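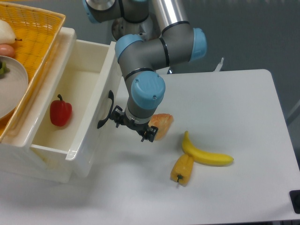 The sorting table at Drendeo, with the drawer open and the red pepper inside.

Visit to Drendeo, December 2025

We got to the Drendeo open day just after it started and stayed until they began stacking chairs. Parking was behind the old Lerner building, a short walk away. Entry was a gold coin, which also covered tea.

The sorting table was in the second room on the left. It has a white top, and a white plastic storage box sits on the left side with a drawer that pulls out by a curved black handle. On top of the box is a yellow woven basket with a plate in it and a few bits of pretend produce. When I got to the front, the banana and the orange-coloured fruit were still out on the table. My daughter said peach, I said mango. The banana is plastic and a good bright yellow.

Pascal Tiedemann ran the room and took questions. He said the set is put back to its starting layout between sessions and that the drawer gets more use than anything else in there. A group of 7 came through while we were watching, so it was a bit tight near the door.

Lunch was from Tiêu, across the road. Rice paper rolls were $5 for 2 and the line moved quickly.

We skipped the talk upstairs by the Drornen people as it was full. The next open day is in April, and bookings are through the front desk.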